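Clernura Neighborhood Seed Library
Minutes of the General Meeting, Oct 21, 2020
Held in the back room at Curkalbridge Hall and by phone

Meeting opened at 6:35 pm. Minutes of the last meeting were read and approved with one fix: the squash that went missing was Marras Gold, a winter squash, and we had it down as a zucchini.
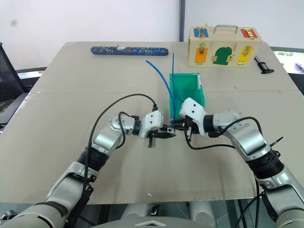
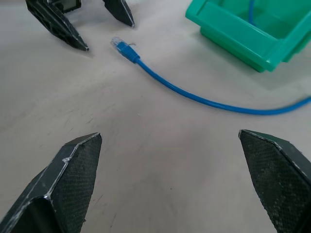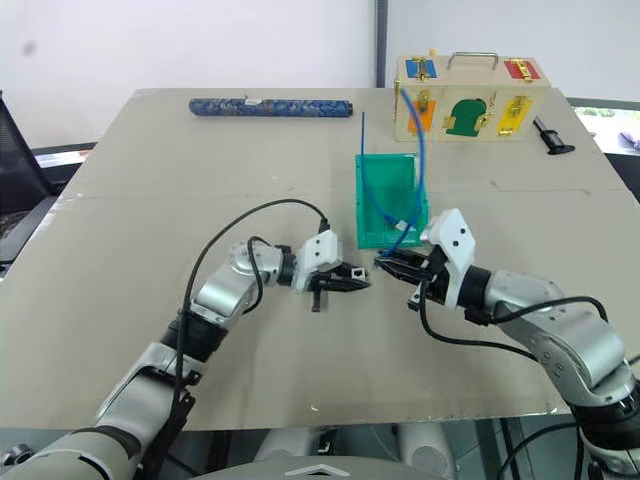
1. Seed returns

What a fall! We had 507 packets come back from growers this season, and they are still turning up in the drop slot. Beans are way out in front, with lettuce second. The chair reminded everyone that we never expected this kind of return after the spring we had, with pickup by appointment only and half the orders going out by mail.

Tomatoes were patchy. Several members said their early ones split after the heavy rain, though the late ones were lovely (one member brought in a bag of dried slices and they were gone before item 2). We have plenty of the red cherry, very little of the yellow pear, and no paste tomato seed at all. Two growers on the Drosow side think they can spare some paste seed from last year. It will need a sprout test first.

2. Labels

Long discussion. Too many packets are coming back with only "beans" or "squash, good" written on them. Agreed that each packet must have the plant, the variety if known, the year and the town it was grown in. A member asked if we could add a line for notes and everybody loved that idea — some of the best things we learned this year came off scraps tucked inside the envelopes. "Climbs like crazy, ate my mailbox" was read out to much laughter.

New labels will be printed on the cream stock we already have. Pencil or garden marker only, please. Ballpoint fades.

3. Sprout tests

The test group went through the older stock with damp paper towels and sandwich bags, 30 seeds to a batch. Peas and kale did very well. Onion and parsnip did poorly, as they do every year, and anything older than two seasons will go into the compost. The 2016 sunflowers came up like they were fresh off the head, so those stay on the list and we will be pushing them hard in spring.

Question from the phone: can we test carrots the same way? Yes, but give them the full three weeks and don't let the towel dry out.

4. Squash crossing

Came up again. If you grow more than one squash of the same kind and don't hand pollinate, please don't return the seed, or mark it clearly as a surprise mix. One household offered to write up how they tape the blossoms shut the evening before. Accepted with thanks! It will go out with the winter letter.

5. Money

Balance at the end of the quarter is $603. Envelopes and postage were the big costs. The jar at the fall plant table did better than last year even with fewer people allowed in at a time. Motion to buy 700 coin envelopes at the bulk price now, before the winter rush. Moved, seconded, carried.

There was some talk about a second small fridge. No decision. Members will keep an eye out for a used one in good shape, and the matter comes back next time.

6. Spring swap

We would love to hold the swap in March as usual. Whether it can be indoors is anyone's guess. Plan A is outside in the Curkalbridge parking lot with tables spaced well apart and a one-way line. Plan B is ready-made bundles for porch pickup — five packets each, sorted as "salad," "soup" and "flowers for bees." The bundle idea got such a warm welcome that we may do it either way.

Request for more flower seed, especially zinnia, calendula and anything tall.

7. Other business

The Drosow garden has spare garlic for planting, hardneck, free to members while it lasts. Get it in before the ground freezes.

Somebody left a green-handled trowel and a pair of gloves by the coat hooks in September. They are in the cupboard under the sink.

To do before next meeting:
Order coin envelopes
Print labels
Sprout test for the paste tomatoes
Squash write-up for the winter letter
Reply to the school in Marras about bean seed for their window boxes

Meeting closed at 7:50 pm. Next meeting date to be sent by email.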